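Uvitness project: progress report to Cavine, second period
From: Adhiambo Were
To: Stella Simiyu, Cavine

Hi Stella,

You asked for something shorter than last time and with more about the open day in it, so I've put the open day first and squeezed the usual sections in after it. The spending sheet is coming separately from Lungile, who has been much stricter with my receipts than I have!

The open day

We ran it in October, from ten in the morning until a bit after four, and 57 people came. I had told everyone to expect maybe half that, so we were short of name stickers by lunch and people started writing their names on masking tape (it worked fine and stuck better than the stickers did). Most of them were from the college and from the two care homes we've been talking to, plus a group from Aksoy, who you may remember from the spring call. They're the ones who run the laundry service and keep asking when a robot can deal with a fitted sheet. Not yet, is what I keep telling them.

The plan was simple. We had the whole main floor at Drudano, and we wanted visitors to see the work going on at its normal speed and then have a go themselves. Last year we did slides for forty minutes and you could feel the room going to sleep, so this year there were no slides at all. Obadia Kioko gave a welcome by the door that lasted about as long as it takes to drink a cup of coffee, and then we let people loose in small groups.

Each group got one of us as a guide. Mine started with the grippers, where you hold the thing in your own hand and do the job with it, then moved on to the headset table, then the robots, and finished with questions. Kipchumba Simiyu took his groups the other way around so that we didn't all end up in the same corner. We still ended up in the same corner twice. Next time I want tape on the floor with arrows.

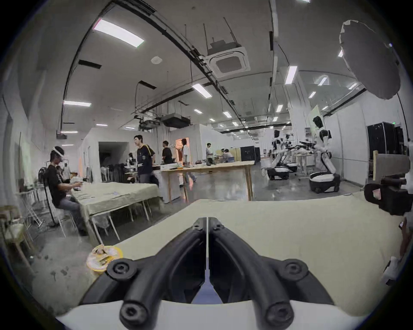

The thing people wanted most was to try it for themselves, and I really underestimated that. I had given the hands-on part ten minutes per group, and it needed twenty at the very least. You pick up the gripper, you squeeze, the fingers close, and you think you've got it, and then you try to take hold of one layer of cloth and you get three, or none. One of the care home managers spent so long on a sleeve that her group went on without her, and she told me afterward that she would never be rude about anyone's folding again.

What I liked is that having a go changed the questions. Before it, people asked me when the robots would be ready. Afterward they asked how you teach it which edge to go for, or whether it matters if everybody folds in their own way (it does matter, and we'd like more of that, which I'll get to below). A student asked whether left-handed people should be recorded separately. We hadn't been noting that down, and now we do.

The robots themselves got the most phones pointed at them, as you'd expect. I was nervous about that part. We had agreed with the safety people that visitors would keep well back while anything was moving, and Kipchumba had a hand near the stop button the whole time. He used it once, in the early afternoon, when a robot reached for a towel and got hold of the bench cover along with it. Nothing was damaged. He stopped it, told the group what had gone wrong, reset it and ran it again, and that second run went through. I heard a couple of people say it was the best part of the visit, so maybe we should worry less about things going wrong in front of guests.

The headset table was quieter but got some very good conversations. We had people sit and watch an operator work and then ask him things when he took a break. The Aksoy group stayed there the longest. They wanted to know how long a person can do it before getting tired, and our answer is that we rotate people before they say they're tired, since by then the recordings have already gotten sloppy. Aksoy have the same trouble with their pressing stations, and they offered to share how they plan their shifts. I've followed up on that and we have a call in December.

Things that went badly, while I'm at it:

The room gets loud. With three groups in at once, the people at the back couldn't hear their guide. Lungile has priced a few of those little belt-clip speakers and they're cheap enough to come out of the small equipment line, if you're happy with that.

We had no proper place for coats and bags, so they ended up on work tables and we had to keep moving them. We'll borrow a rail next time.

The afternoon groups got a worse visit than the morning ones. We were tired and we'd started skipping bits. I'd like to do two half days next year in place of one long one.

And I forgot the feedback forms. They were in my car! We sent the form out by email the next morning, and fewer people filled it in than would have done on the spot. The replies we did get were warm, and the main complaint was the one I've already made, that the hands-on part was too short. 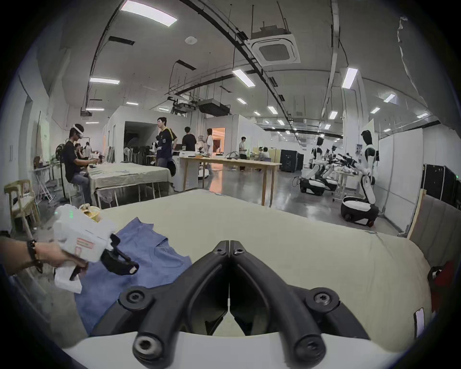 On to the actual project work, which carried on all through the planning (mostly thanks to Lungile Mnguni, who kept the recording sessions going while I was on the phone about sandwiches).

Recording

Our target for the year is 3,000 usable recordings of everyday cloth handling, and for this period we added 965. That puts us a little behind where I said we'd be, and the reason is dull. We lost almost two weeks to a fault where the recordings from two of the hand-held grippers drifted out of step with each other. Each one looked fine by itself. It was only when Obadia put them side by side that he saw one hand letting go before the other had taken hold. We've thrown out the ones we couldn't fix, and they're not in the number I've given you.

Obadia has since written a short check that runs at the end of every session, and if the two sides don't agree the person recording gets told right away. It has caught the problem a few times since. It's annoying when it goes off at the end of a long session, but a lot less annoying than finding out two weeks later.

We've also widened what we record. The first period was nearly all towels, which are easy to get hold of and easy to judge. Now we're doing shirts, and shirts are hard. Collars won't lie flat, sleeves hide under the body, and everybody has a strong opinion about the right way to do it. We argued for a while about whether to give people a fixed folding method. In the end we went with letting them do it their own way for half the sessions and our way for the other half. I'll be able to tell you next time which half turned out more useful.

People

We had two people leave the recording team in September (both for full-time jobs, so I can't complain) and we've taken on three new ones. Training takes about a day, and then there's a week where we go over their recordings with them. Kipchumba runs that and he's very patient. One of the new people came to us because her aunt works in one of the care homes, which I mention only because you asked last time whether the care home link was doing anything besides meetings.

Robots

On the robot side, the towel fold now works 74 times out of a hundred in our own tests, starting from a towel dropped any old way on the bench. In the last report I said we hoped to be past sixty, so I'm pleased. Please don't put that number in the newsletter yet, though! It's our towels, on our benches, under our lights, and I'd like to see it hold up somewhere else before we say it out loud.

Shirts are not at the stage where I'd give you a number. The robot can find the collar more often than not and then it doesn't know what to do next. Obadia thinks we need many more recordings of the moment right after the collar is picked up, and we've set up short sessions that do just that part again and again. They are boring to record. We pair people up for them and let them pick the music.

What came out of the open day

Aksoy would like to lend us worn work clothes, which would be a great help, because what we have is mostly new and new cloth is stiffer. We need to sort out who pays for the cleaning. One care home has asked whether we could bring two of the grippers over and record there for a few days. I'd love to, but I need to check the insurance and also what we're allowed to have in view in a place where people live. Could somebody at Cavine point us to the rules you'd want us to follow? I'd much prefer to ask now than write it all up and get it wrong.

The college wants student placements. I've said yes to two in the spring and no to any more until we have desks.

Money

Lungile's sheet has the detail. We came in under on travel and over on catering, and the two come close to canceling out. The replacement gripper parts cost more than I'd planned. I'd like to move what's left of the travel money over to parts, and the form for that is in the same email.

Next period

More shirts, the worn clothes from Aksoy if we can agree on the cleaning, and a first try at testing the towel fold in a different room. I also owe you the write-up on how we store recordings, which I promised in the last report and haven't finished. Obadia has a draft and I have to read it.

If you or anyone else from Cavine would like to come by before the next report, mornings are best, and do wear something you don't mind having folded.

Thanks again,
Adhiambo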